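Re-zeroing the left arm, or how I spent my 22 October 2021

I finally got round to the left arm! Regular readers will remember it had been drifting since February, never by much, but enough that it would come in slightly high at whatever it was reaching for and then have to feel its way down. You get used to that sort of thing, and then one afternoon you stop being used to it.

The robot is called Skotberg and it does kitchen jobs: fetching, putting away, opening and closing the fridge. Two arms, a camera up at the head, and a cabinet of electronics I inherited from Kayode Nnaji along with a ring binder of his notes. The notes are wonderful. Page 12 has the whole zeroing routine in green biro, with the bit I always forget underlined twice (let the motors warm up first, you impatient person).

So: warm-up, then power off the arm, support the elbow, and bring each joint round to its witness mark by hand. The shoulder was fine. The wrist was fine. The elbow was 2 degrees out, and when I got the cover off I found the encoder screw had worked itself loose. One tiny screw! I cleaned the thread, put a drop of threadlocker on it, nipped it up and went to make tea while it cured.
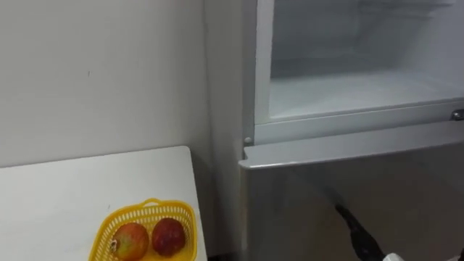

After that I saved the new offsets and went through the slow checks, one arm at a time. I keep the speed right down for these and stay next to the stop button, even when I'm sure of the numbers. The fridge is a good place to do it, as a door gives you a big flat surface to come up to and any error in the elbow shows up straight away as the wrong height.

I ran 58 approaches in the end, which is far more than page 12 asks for, but I was enjoying myself. The last batch all landed within a whisker of each other and the motor currents looked lovely and even.

The hour counter is coming up to 4000, so the next job is fresh grease in both shoulders. I've never had those covers off and Kayode's notes just say "mind the spring". If anyone has done one of these and knows which spring he means, please leave a comment before I find out for myself.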